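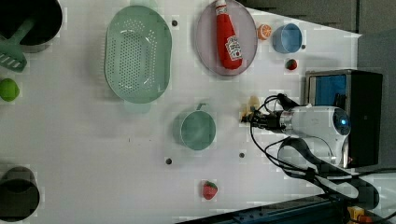 The arm was due its upkeep in April and I did it a bit late. I keep these notes mostly for myself, but a couple of you asked how I go about it, so they're longer than usual.

The counter in Otent said 1,921 closes on the gripper. I reset it after each full service and had meant to stop well before that. The last lot went to 1,292 and nothing had come undone, so I suppose I got lazy.

Power off first, then I go along the cables by hand from the gripper back. What I'm feeling for is stiffness, or a place where the sleeve has gone shiny from rubbing. They loop out quite a way near the wrist and I used to hate that, so last year I pulled them in neat. It looked much better and cost me a connector when the wrist turned further than I'd allowed for. They now hang looser, with a strap further along to take the weight. The strap had slipped a little towards the wrist. I undid it, moved it back and did it up again one notch slacker.

Fingers next. The bolts on the plates go in with medium threadlock and I put a paint pen line across each one, so a bolt that has turned shows up at a glance. One had moved on the right finger. I took it out, cleaned it, put fresh threadlock on and left it overnight. You can get away with less, but I was finished for the day anyway.

Fluff is the other thing. The plush toys shed, and it packs into the gap where the fingers meet the body. Tweezers and a soft brush get most of it. I don't use compressed air there any more, as it only drives the fluff further in.

With everything back together I home the arm, run it slowly through its full reach with the table clear, and then put the kitchen things back out and go to a real grasp. I always start with the banana. It's soft, it's an awkward shape with the peel hanging off both sides, and if the force setting is too high you see it straight away in how far the fingers sink in. I had it at 134 before the service and took it down a touch. The hard things can wait until the soft one looks right. The mug especially, which has a handle to catch on.

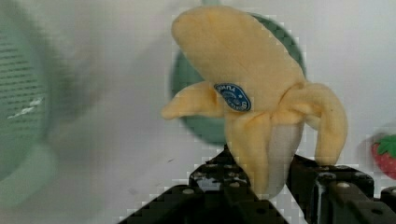 Regula Lüthi wrote under the last post that she would check the zero position of the fingers before touching the force at all, and that on hers the zero drifts every time the bolts come out. She does it with a strip of paper between the tips: close until the paper drags, set zero, open, and repeat to see if it comes out the same.

I tried it. Mine had drifted, less than a millimetre but enough to matter, and with zero set properly I put the force back to 134 and the banana was held fine. So the number I'd been blaming was all right. The paper check takes about 10 minutes and it's now on the sheet, after the bolts and before homing.

Still to do: the wrist camera mount wants a new screw, the old one is getting rounded. Hajar Ragab has some the right length and is posting me a few. I also want to redo the labels on the cables at the base end, where the ink has faded to nothing.

Next full service at 1,292 or sooner. I've set a reminder in Otent this time.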